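Looking after a foam worktop

White foam makes a light, cheap surface for small jobs, but it marks easily. Grey scuffs usually lift with a damp cloth and a drop of washing-up liquid. Leave it on for 5 minutes, then wipe gently. Speckled brown stains may need a second go.

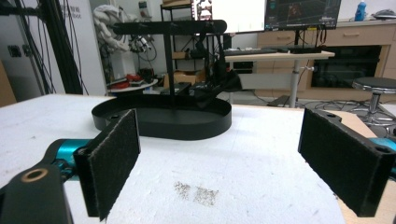 Don't scrub with anything rough, as it tears the surface and the dirt gets in deeper. A small stand is best kept on a tray with a raised rim, which spreads the weight and catches drips. Wipe under the tray when you do the top, and let the foam dry for 20 minutes.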